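One Blue Cube: Teaching Position Words to Beginners
Speaker notes, Akness teachers' afternoon, 15 minutes

Start slowly. Let people find a seat. First slide stays up while I say my name and the school. 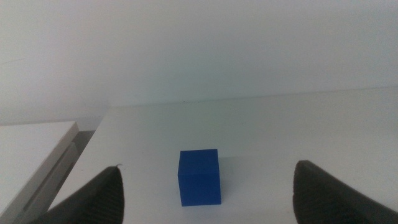
Tülin Sezer asked me before the talk whether adults don't feel insulted by toy blocks. Answer her early. In my group of 18 adults, no one complained after the first lesson. A small blue cube on a white table is easy to talk about, and the learner can think only about the preposition.

Slide 2. The order I teach: on, under, next to, between. I keep "in front of" for the second week. Many of my learners mix it with "opposite", and I did the same for years.

Slide 3. Pair work. One person speaks, the other moves the cube. No pointing with the finger! Give them two minutes, then change roles. Ask the room to try it now with an eraser or a bottle cap.

Slide 4. Mistakes I hear often: "in the table", "near of the cup", "between of". Write them on the board, cross out only the wrong word.

If there is time: the story from the Monday class, when Perihan Karaca put the cube on her head and the whole group made the sentence together.

Handout is 32 short sentences on one page. Copies are by the door. Questions, then give the microphone to Ruba Geagea.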